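Can any machine fold laundry at home yet, or should I stop waiting?
Posted in Home Help > Gadgets and Appliances
2025-02-23

Madalena Seixas

Okay, so I know this gets asked every year, but the threads I found are old and half the links are dead. I have three kids, one of them plays hockey, and I do something like a load a day. Washing is fine. Drying is fine. It's the pile afterwards that is eating my evenings! I've got a robot vacuum I love (when it isn't stuck under the couch) and a dishwasher, and I keep thinking somebody must have cracked folding by now.

My brother-in-law swears he saw a folding machine in a hotel laundry and that there's a home one "coming soon." I looked and found a preorder page for something called the Hullel, $2,429 plus shipping, with a video where it folds one t-shirt and then cuts away. That's a lot of money for one t-shirt. I also saw clips of robots with two arms doing towels, and I can't tell if those are sped up or if a person is steering them from another room.

What I want to know is:

- is there anything I can buy this year that takes a mixed basket and gives me back folded clothes?
- if not, is it close, or is it flying-car close?
- does anything help in the meantime that isn't "make the kids do it" (I'm trying)

Mixed basket means jeans, fleeces, little socks, fitted sheets, the works. Thanks in advance!

Vlastimil Zelenák

no. save your money. buy a folding board, they cost next to nothing and my wife does shirts on hers faster than any video I've seen. fitted sheets get rolled in a ball and go in the closet, no machine is going to fix that

Přemysl Čierny

I can take a swing at this one, because I spent nine years running the finishing end of a commercial laundry (the company was Tulska, we did hotels and a couple of nursing homes) and I've followed the home stuff ever since, mostly out of nosiness.

Your brother-in-law is probably right about the hotel. Folding machines have been in big laundries for ages and they're great at what they do. But look at what goes in: flat sheets, towels, napkins, all the same size, all day long. And on ours a person stood at the front feeding every single piece by the corners. We had one line rated for 374 towels an hour and it really did hit that on a good day, as long as Ľubomír Havlíček was the one feeding it. Put a new guy there and you'd lose a third of it. So even the "automatic" folding was a machine plus a pair of quick hands. It also took up the space of a two-car garage, so there's that.

Home is a completely different problem. The fold itself is the easy part! The hard part is everything before it. You've got a heap, and the machine has to work out where one thing stops and the next one starts, pull out just the one, figure out what it is, find the shoulders or the waistband, turn it right side out if your kid peeled it off like a banana, and lay it flat. You and I do all that without looking, while watching TV. Cloth doesn't hold a shape, so the same hoodie looks different every time you drop it.

The home machines people have tried to sell mostly skipped that step. You clip each shirt on the front yourself and it folds from there. By the time you've clipped it you could've folded it, and I say that as somebody who timed himself one July when it was too hot to go out. I did 118 pieces by hand (my family thinks I'm nuts) and jeans were quickest, then tees. Anything thick with a zipper was slow, and the socks I don't want to talk about.

Fleece is a good one to think about. It's bulky, the sleeves flop wherever they like, it springs back up when you press it, and the zipper makes one side stiff.
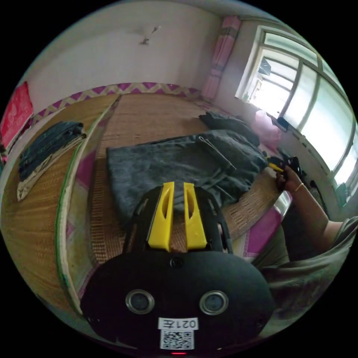 Denim is the opposite, it has some body to it and stays where you put it, so if I were betting on what a home robot gets reliable at first, I'd say towels, then jeans, then plain t-shirts. Zip-up anything comes way later. Fitted sheets I don't expect to see in my lifetime and I'm 58.

About the two-arm videos - look for a little "4x" or "8x" in the corner, and look for the word "teleoperated" or "autonomous" in the caption. If it says neither, I'd assume the less exciting one. There are some real ones now where the robot does the whole thing by itself, and I was impressed, but it was minutes per item and there was somebody standing nearby. Slow would be fine by me if I could leave it running overnight. Dropping half the pile on the floor at 2 a.m. is not so fine.

On the Hullel, I don't know them, so I won't call it a scam. I'd just ask them three things in writing before paying: does it take clothes from a heap, what happens when it jams, and can you get your deposit back. If they won't answer the first one you've got your answer.

For right now, what helped at my house was sorting before the wash so each load comes out mostly one kind of thing. A load of all towels goes crazy fast. Kids' underwear and socks don't get folded at all, they get a bin each. That cut the pile more than any gadget would. And do the folding on a bed, a table is too small and your back will thank you for the edge to sit on.

Chunhua Cheng

Agree with Přemysl on the bins. We have 7 people in the house and we quit matching socks, everybody has one brand and one color.

Also depending where you live, check for a wash and fold by the pound. Ours is called Rastogi, they pick up Tuesdays, and for what that machine costs I could send out the towels and sheets for a very long time. Hockey gear they won't take though, I asked.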